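Chapter 6
Chores and Machines: How Far Have We Got?

In this chapter you will look at:
why tidying a kitchen is harder for a machine than welding a car door
what is meant by a structured and an unstructured task
picking parts from a bin
how to judge a claim that a machine "can do" a job

6.1 Two kinds of work

A dishwasher is a machine that does a household chore, and it has done so for a long time. It does not look for the plates. Someone scrapes them, turns them the right way and slots them into a rack that was made to hold them. Once the door is shut, the machine sprays water in a fixed pattern for a fixed time. The part of the chore that needs eyes and hands is still done by a person, both before and after.

Factories divide their work in much the same way. A machine that drives screws into a panel is fast and accurate as long as the panel arrives in the same place each time. Feeding the panels in, sorting out a batch that was stacked badly and clearing a jam are often left to the people on the shift.

Engineers call the first sort of task structured. The objects are known, their positions are known and very little changes between one cycle and the next. The second sort is unstructured. The objects may be known, but where they lie and which way they face must be found out afresh each time. Most chores at home are unstructured, and so are a good many jobs on the shop floor.

6.2 Picking from a bin

Bin picking is a useful task to study because it sits between the two. Usually the parts are all of a few known types and the bin stays put. What changes is how the parts have landed. One may lie flat in the open, another may be pushed into a corner, and a third may rest partly on top of its neighbour.

For a person this is hardly a task at all. You reach in, feel the edge of a part and turn it in your fingers on the way out. A robot arm has to settle several questions first. Which part should be taken? Where can it be held? Will the wrist of the arm strike the wall of the bin on the way down? A grip that is good for the part may be impossible for the arm.
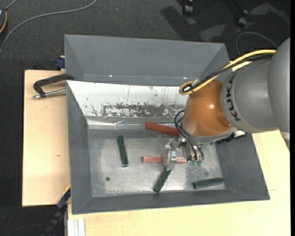 Figure 6.1 A KUKA arm reaching into a metal bin holding red and green blocks. The blocks lie at different angles, and the walls of the bin slope inward to the floor.

Surfaces matter as well. Bare metal reflects light, and a camera may take a bright patch for an edge or lose a real edge in the glare. Sloping walls help parts to slide towards the floor, where they are easier to reach, but they also leave less room for a gripper working low down near the sides. Hoses and cables on the arm need space of their own and can hide a part from a camera placed to one side.

6.3 Case study: the Plasten line

Plasten makes moulded fittings for bathroom cabinets. In May the firm ran a trial of a bin-picking cell at its Clellov works, using control software from a supplier called Henao. Over the trial the cell made 1284 picks. The supplier's report, dated 10th June, recorded that 14 of these ended with a person having to step in, in most cases to move a fitting that was lying against a wall of the bin.

Read as a rate, this is a little over one pick in a hundred. Whether that is good enough depends on the job. If an operator is standing nearby with other work to do, it may be no trouble. If the cell is meant to run through the night with the lights off, a single stoppage can cost hours of output. Plasten kept the cell for its day shift and left the night shift as it was.

The same figure would mean something else in a home. A machine that put away crockery and failed at that rate would soon be dropping or abandoning a plate. Udeck, a firm that tested a table-clearing machine in 2 staff canteens, limited it to plastic trays for this reason.

6.4 Before you read on

Choose a chore you did this week. Write down each step, including the small ones such as turning an object round or moving something out of the way. Mark the steps that would be the same every time. Keep your list, as you will need it for the exercise at the end of section 6.6.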